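Spoon Cell - Upkeep Meeting, February
Minutes taken by Fotini Liapis, under protest

Present: Ourania Mavromatis (chair), Dionysis Margaritis, Iraklis Ververidis, Mulugeta Kumsa, Fotini Liapis
Apologies: none received, although Iraklis arrived at item 2 with a sandwich and looked as if he might have sent some

1. Last month's minutes
Accepted, with one correction. The torque driver was "mislaid," which Dionysis prefers to "lost." It is still mislaid.

2. Gripper fingers
Mulugeta has refitted both fingers on the left arm and set the closing force down a notch. The old setting was fine for the Kaltico blocks we ran in the fall and too eager for a thin spoon handle. He wants the finger bolts checked every 400 cycles. Ourania asked who would be doing the checking, and there was a pause long enough to minute. Dionysis will do it.

The zero position drifts if the arm is powered up with the fingers anywhere but fully open. This has been on the laminated card by the power switch for as long as there has been a card. The card will be moved to eye level.

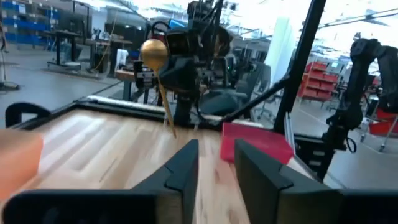 Do the wrist cameras need recalibrating every time the fingers come off?
Only if the camera bracket is loosened as well; a finger swap alone calls for a check against the target plate and nothing more.

Fotini asked for that to go on the card too. Mulugeta said the card was getting full. Ourania said we could perhaps afford a second card.

3. Cable wear
The loop on the right arm is rubbing again at the elbow. Iraklis wrapped it in spiral sleeve last time and it held up well until the sleeve crept down toward the wrist, where it protected nothing in particular. He will fix it at both ends this time and leave enough slack for full reach. Replacement cable is on order from Nechyporuk, who have confirmed the order twice and shipped it no times.

4. Fault log
The log stands at 1,166 entries since commissioning. Dionysis went through the recent ones and found 71 with the note "restarted, fine now." Ourania would like the word "why" to feature in future entries. Agreed that a fault entry must give the arm, the joint and what the arm was doing when it stopped. Iraklis asked whether "sulking" counts. It does not.

Most of the grip faults come from handles lying across each other. The arm closes on the upper one, drags the lower one along, and the force reading goes somewhere it shouldn't. Mulugeta proposes a slower approach and a short lift-and-wait before the move to the bin. The cost is time per pick. He considers this cheaper than picking spoons up off the floor, a job that has so far fallen mainly to him.

The test layout for the new approach speed will keep the crossed handles and the mix of finishes, shiny bowls included. There was some feeling that we should start with something easier. Ourania said we had been starting with something easier since the cell was built.
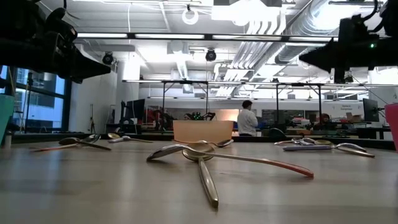

Dionysis thought the slower approach would only hide the problem, and that the force threshold ought to be set separately for each arm before anyone touched the speed. The right arm has always read a little high, he said, and we have been averaging the two out of politeness. Mulugeta had no objection provided the old values were written down first, somewhere other than on the back of his glove box.

Agreed: thresholds first, speed second, one change per run.

5. Table cleaning
The Sarkus wipes leave a film that shows up under the lights. We will go back to a damp cloth and a dry one. Iraklis has a full case of the wipes and would welcome suggestions.

6. Any other business
The Tisteo software update is waiting. Nobody will install it until the thresholds are done and the current settings are backed up. Iraklis was looked at during this item.

Actions
Dionysis: finger bolts, per-arm thresholds, torque driver
Mulugeta: record old values, draft the lift-and-wait step
Iraklis: cable sleeve, chase Nechyporuk
Fotini: second card
Ourania: back up settings, hold on to the update

Next meeting in March, same room, 2 p.m. Sandwiches to be finished beforehand.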